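From: Bereket Demissie
To: Rurnis hall users list
Date: Sunday, July 8, 2018
Subject: Re: Cups for the tasting table

Yabsira Berhe wrote:
> Do we have enough paper cups left, and which colour is for what?
> Last time people drank from the ones meant for the sample bottles.

Hello Yabsira, hello all,

I went through the cupboard this morning. We have 66 grey cups and 15 yellow ones, all the same size, so there is no need to order from Skelska before December.

Grey is for drinking. Yellow is for standing the small bottles in, one bottle to a cup, cap upwards – they lean a bit but stay put.

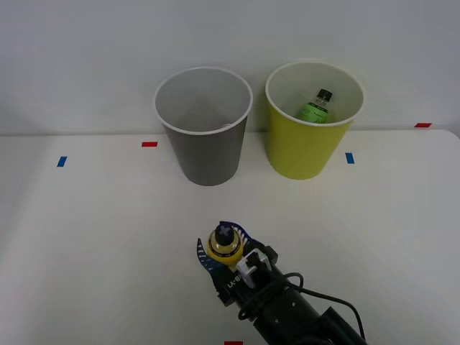
Setting out

1. Wipe the white table and let it dry.
2. Leave the red and blue tape where it is, please. It took me a while to get it all down.
3. Put the pair towards the back, grey on the left and yellow on the right, with a small gap between them.
4. Used grey cups go in the bin bag under the sink. Keep the yellow ones.

The spare bottles are in the Massawe box on the top shelf.

Bereket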